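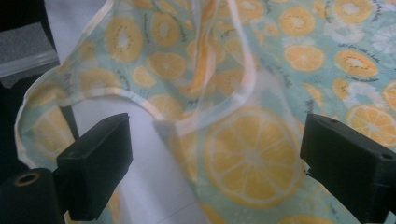
Citrus-print bag on the white table.

Litigation section, September meeting, my notes

I took the minutes again, so please forgive the handwriting-to-typing gaps. We got going at 4:30 and had enough people for a vote. The last minutes were approved with one fix (I'd spelled Prokwood two different ways on the same page, sorry!).

Pranarex v. Ratness. Document review is the big one. We've got 3,000 pages in from Pranarex and 167 of them are marked privileged, which the Ratness side is already grumbling about in letters. I said I'd like us to redo the privilege log before anyone files a motion, and most of the room agreed. One person thought we should wait and let them file – we talked that over for longer than I'd planned. In the end we voted to redo the log. I'm taking the first half, and the associates will split the rest.

Depositions. Two are set and one keeps moving. The Hennessy office has offered its big conference room, so we'll use that and save the rental fee.
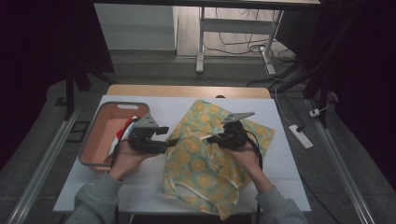
The court reporter still needs a firm start time from us, and I promised to send one by the end of the week. Somebody asked if we could do the third deposition by video. I don't love it with that many exhibits, but I'll ask the other side what they think.

Prokwood lease dispute. Mediation is on the table again. The client would rather settle than go to trial, and I think the new number is one they can live with. We have 14 days to answer the mediator's letter. Draft goes around first, comments back to me please, and in one email if you can manage it!

Billing. About 200 hours from last month still haven't been entered. I'm guilty of a chunk of that myself, so no lecture from me – just get them in.

Other stuff. The motion template on the shared drive is the old one with the wrong page limit, so don't use it until I swap it out. Parking passes for the courthouse garage are at the front desk.

We wrapped up at 5:45. Next meeting is same time next month, same room.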